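Cultura > Cine > Reportajes

El cine inclusivo que se felicita a sí mismo

Steltent anunció en mayo que su catálogo reúne 238 títulos «con personajes diversos». La cifra suena bien hasta que uno pregunta qué cuenta como personaje. En 46 de ellos, según la propia ficha, la diversidad consiste en un secundario con menos de 2 minutos de diálogo. 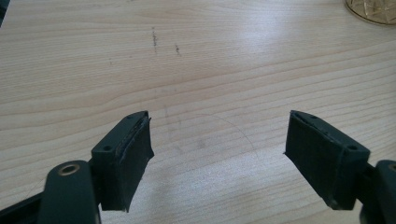
Quién escribe los papeles

Yiran Zheng, guionista, ha entregado tres versiones de una comedia con protagonista trans. Le devolvieron las tres con la misma nota: más lágrimas en el segundo acto. La productora, Puvport, prefiere hablar de «arco emocional». Yo lo llamaría miedo a que el público se ría con ella.

Tampoco convence el sello que concede Mulder a los rodajes. Cuesta 2000 euros y se obtiene rellenando un formulario; del reparto apenas se pregunta nada.

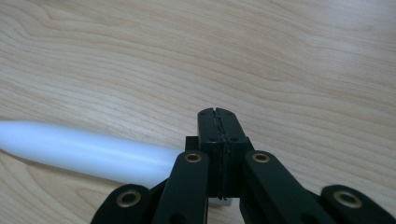
Veerle Van Damme opina que el sello, aun así, ha abierto castings que antes ni se convocaban, y que prefiere un papel mediocre a ninguno. Puede ser. Pero cuando le pregunté por el último que le ofrecieron, era otra vez la amiga de la novia.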